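How to Clean and Re-season a Steel Planter Trough Before Winter

Posted 8th October in Yard and Garden

If you bought a steel trough planter in April, you were probably told it would look after itself. Mine came from the clearance corner at Drurkeo, where the tag said "zero upkeep," and it kept that promise for one summer. Then I pulled up the spent tomatoes and met the inside of it.

This page covers emptying, cleaning, and storing a bare or galvanized steel trough so that you can plant in it again next year. It takes an afternoon plus a night of drying. I have two troughs and do them on the same day, mainly so I only have to be annoyed once.

What you'll need

A hand trowel and a bigger shovel
A stiff nylon brush (leave the wire brush in the garage)
Plastic scraper, or an old spatula you've stopped defending
Bucket, dish soap, white vinegar
Old towels
2000 grit wet/dry sandpaper, one sheet
Paste wax, only if the outside shows and you care
Gloves. Cut sheet metal has opinions.

Step 1. Let the soil dry out

Stop watering a week before you plan to do this. Wet potting mix weighs as much as a refrigerator and smells worse. If it rains the whole week, throw a tarp over the trough and wait. The plants are done anyway.

Step 2. Empty it

Shovel out the top half, then switch to the trowel. The lower layer will be one solid mat of roots holding on to every drainage hole, and you'll want to work around the sides first and lift it out in slabs. Save the mix if the plants were healthy. If you had blight, bag it and send it away with the trash. Do not put it in the compost and hope. I did that one year and had a very democratic distribution of blight the next.

Don't tip the whole thing over to save time unless you have a second person and you're both on speaking terms. A long trough twists when you lift one end, and the seams are the part that gives.

Step 3. Brush and scrape

Brush the walls dry first. Most of what's stuck there is just dirt and will fall off. What's left will be white crust (minerals from your tap water), dark stains from the soil, and whatever you spilled in it when you mixed your own fertilizer. Scrape the crust with the plastic scraper at a low angle. You are taking off the crust and leaving the zinc. The gray coating is the only reason the thing isn't a pile of orange flakes, so go easy.

Step 4. Wash

Warm water, a squirt of dish soap, nylon brush. Rinse. For crust that won't budge, mix one part vinegar to 12 parts water, lay a soaked rag on the spot for 6 minutes, and rinse it well. Vinegar eats zinc if you leave it on, and "I'll get back to it after lunch" is how the first trough got its bald patch. Pay attention to the line where the walls meet the bottom, which is where grit collects and where rust begins.

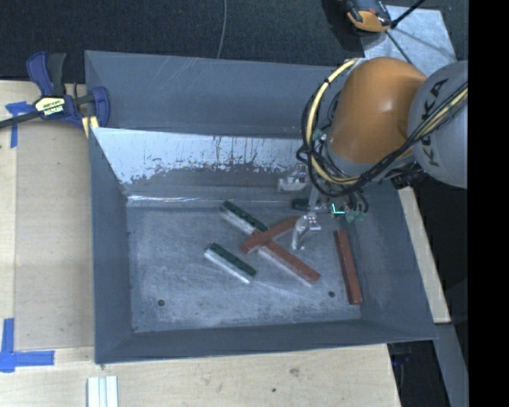

Dull is fine. People write to me upset that their trough doesn't come up shiny again, and I have to break it to them that galvanized steel goes cloudy and stays cloudy. The shine was a limited-time offer. If you scrub until you get it back, you've scrubbed too far.

Step 5. Deal with rust spots

Small orange freckles can be wiped with a damp rag and a dab of soap. If the spot comes back overnight, rub it lightly with the wet sandpaper, only on the spot, until the orange is gone. Then dry it and touch it up with cold galvanizing paint. I use the Aramik one in the small can because it's what the hardware store has. There may be a better one. Stir it for longer than seems sane, as all the zinc settles on the bottom and what you brush on otherwise is expensive gray water.

A hole is another matter. If you can push a screwdriver through the floor, you now own an additional drainage hole. More than a few of those and you own a liner project, which I've covered on the Yip liner page.

Step 6. Dry it for real

Towel it off, then prop one end up on a scrap of lumber so the drainage holes are at the low end. Leave it overnight somewhere with moving air. Check the corners with a dry finger in the morning. They'll be wet. Towel them again.

Step 7. Wax (optional)

Thin coat on the outside, wait till it hazes, buff. Skip the inside completely. You're going to be growing food in there.

Step 8. Store it

Upside down, off the ground, on two boards. A garage is good, the side of the house is fine. The Tamier troughs with the rolled lip can be nested if you put cardboard between them, and if you don't, you'll be separating them next spring with a rubber mallet and language.

If yours is too big to move, leave it where it is, empty, with the drainage holes clear. A cover helps as long as it's pitched so water runs off. A flat tarp just makes a birdbath, and by January a rink.

Common questions

Can I leave the soil in? You can. Almost everyone does. Wet soil freezes, swells, and pushes the walls out, and in spring your rectangle is a canoe.

Does this work on aluminum? Skip the vinegar and the zinc paint. The rest is the same.

Pressure washer? On a low setting, from a distance, if you must. It'll find the weak seam before you do.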